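Wavereo-users mailing list archive
Subject: Re: What happened to your cleaning crew after rollout?
Date: 19 February 2021
In reply to: What happened to your cleaning crew after rollout?

> We're a county office complex and our facilities director has come back
> from a trade show with a glow about him. He wants two Wavereo arms on
> carts for the restrooms, starting with sinks. The sales deck says staff
> are "freed for higher-value tasks." I supervise the people who would be
> freed and they would like to know what the tasks are. So would I.
>
> Could anyone who has lived with these for more than a demo tell me:
> did you lose positions, did the work get easier, and who looks after
> the thing all night? Please no vendors. I've had the vendor version.
>
> Also, does it clean?

I'll take a swing at this. I run the evening shift at the Ellasville building, which is an old textile plant that Skelberg rents out by the floor to small manufacturers and a few offices. We've had the carts since September. I'm not a vendor, and after the number of tickets I've opened I doubt one would have me.

Positions first, since that's what your people will ask you at the time clock. We had 16 on evenings when the carts came in and we have 16 now. Before anybody forwards that to the sales department: two people left in the fall for reasons of their own, both jobs were posted, and both postings came back from HR with "robot operator experience preferred" on them. There are very few people in Ellasville with robot operator experience. We hired two regular cleaners and trained them. The pay grade did not change, although the title did. I now supervise Sanitation Automation Associates. They clean restrooms.

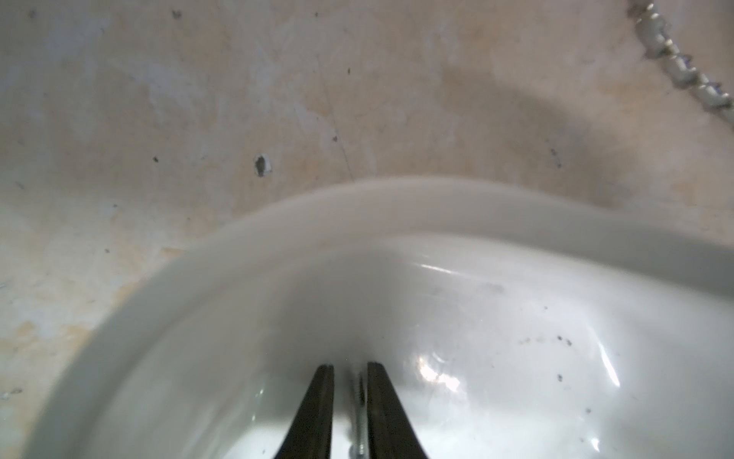 The sinks are where we started too, and I'd guess it's the same pitch you got: a sink is a bowl, all bowls are alike, the arm learns one and the rest come free. In a new building maybe so. Ours are in washrooms where the wall behind the basin is bare and patchy, with chipped holes in it, and on our surfaces the software has opinions. It wants to know what is dirt. Little dark specks down in the bowl are dirt and should go. Stains on the wall are the wall, and have been the wall since before I got here. A person learns this the first night. The arm had to be told, basin by basin, and the telling was done by my crew on a tablet, tapping "clean" or "ignore," on top of their regular floors. That is the part I would warn you about. For the first stretch the robot doesn't take work off anybody. It's a trainee, except you can't send it for coffee.

Did it get easier? For some. Bending over a low sink all night is hard on the back, and I have people who've been doing it a long time. On the floors where the arm runs well they do mirrors, restocking and trash, and they go home less sore. One of them told me she'd fight me for the cart if I tried to move it to another floor. Another won't be in a room with it. She says it hovers. I've watched it, and it does hover. It comes down over the bowl with its two fingers apart and then has a think. If you have ever had a supervisor who stands behind you while deciding whether to say something, you know the feeling. I've moved her to the stairwells at her own request and we are both happier.

What you lose is the pace. My folks used to have a route in their heads and they could shuffle it. If the second floor had a late meeting they'd do third first and swing back. The cart has a schedule that lives in a dashboard, and the dashboard is looked after by the day office, who have gone home. So now the people work around the cart. I've found two grown adults standing in a hallway waiting for it to finish a basin either one of them could have done in the time it took to put on gloves. You will want to get the right to change the schedule from the floor, on the night, without a ticket. Get it in writing before you sign. We didn't, and it took three months of me being unpleasant in meetings.

About who looks after it: somebody does, and decide now who it is and whether they get paid for it. At our place it fell on whoever was nearest and youngest. He was good with it, so he got called for every stall and every error beep on all floors, and then got written up because his own rooms were behind. I tore up the write-up. Now it's a rotating assignment, one person per shift, lighter route that night, and a small differential. The differential was the hard part. Skelberg's position was that the arm is a tool, and nobody gets extra for using a mop. My position was that a mop has never once paged me.

Leemans, the contractor who does our plumbing, has his own thoughts on all this, mostly about who pays if a gripper leans on an old faucet. Bring your plumber in early. Ours found out there was a robot by meeting it.

Then there are the numbers, and please watch the numbers. The dashboard logs every basin with a time and a score out of 100. It didn't occur to me for a while that once the arm has a score, somebody upstairs is going to want one for the people. Sure enough I was asked whether we could have the crew "scan in" at each sink the same way, to compare. I said we could compare them when the arm started doing the toilets. It went quiet after that, but I wouldn't call it settled. If you have a union, get them in the room before the logging is turned on. If you don't, you're it.

As for does it clean. On an ordinary bowl, yes, pretty well, and more evenly than a tired person at the end of a shift. Around the drain it's fussy and leaves a ring if the pad is worn. Under the faucet it mostly gives up. We do a hand pass on every sink before the morning people arrive, so I suppose the true answer is that the sinks get cleaned by a machine and then by us. They have never looked better. I was asked to supply a figure for how much labor that saved and I'm still drafting it.

If I had it to do again, I'd keep the carts and change nearly everything around them. Start with one floor. Pay for the tapping hours as tapping hours. Let the crew pick which sinks it gets first, because they know which ones they hate. And when your director says "higher-value tasks," ask him to name one, then write it down with a rate next to it. Mine eventually said "customer experience." We're in the restrooms after everyone's left.

Happy to send you our rotation sheet and the wording on the floor override if it helps, just reply off list. The wording is ugly but it went through.

Evening shift lead
Ellasville building

P.S. Pads: the ones in the starter box shed. Order the gray ones. It isn't in the manual.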